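Diario de trabajo – Proyecto Dinmont, módulo de percepción y planificación

Diciembre, 9:00

Se inicia la jornada con la revisión del planificador de agarre en su versión 2. Hendrik Van der Merwe presenta los registros de la noche: el cálculo de trayectorias se mantiene estable a 20 Hz, pero el filtro de pose introduce un retardo de hasta 200 ms cuando el objeto se apoya sobre material transparente. Se acuerda no modificar el controlador hasta aislar la causa en la capa de percepción.

El segmentador heredado de Naqvi confunde el soporte acrílico con la superficie blanca de la mesa y desplaza hacia abajo el centro estimado del teléfono.
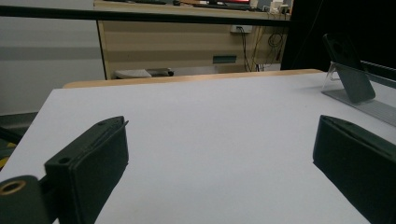 Faustine Riviere propone separar la estimación en dos etapas: primero el cuerpo opaco y después, con un umbral propio, el plástico transparente. La propuesta queda aprobada para su ensayo en una rama independiente. Gwenllian Watkins solicita que los parámetros se lean del fichero de configuración y no del código, observación que ya figuraba en el acta anterior y que seguía pendiente.

Se corrige asimismo un error menor en la sincronización de marcas de tiempo. El nodo de la pinza publicaba con el reloj local y el resto del sistema con el reloj común – defecto introducido al migrar a la biblioteca Morow.

Diciembre, 16:30

La sesión de la tarde se dedica a la manipulación con las dos manos. Hortensia Ospina revisa el ajuste de pose a partir de las placas triangulares de las pinzas y deja constancia de que el episodio 34 presenta un salto de orientación en la pinza derecha. Se marca para exclusión hasta nueva revisión. La bandeja transparente y la funda negra se incorporan al catálogo de objetos con identificadores separados, de modo que el planificador pueda tratarlas como cuerpos independientes. 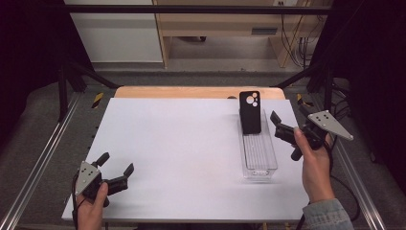 Asuntos pendientes

Repetir la calibración entre cámara y pinza antes de fusionar la rama de Faustine Riviere.

Documentar el formato de los registros para el equipo de Gratwood – corresponde a Branwen Bellis.

Revisar el criterio de descarte de episodios con saltos de orientación.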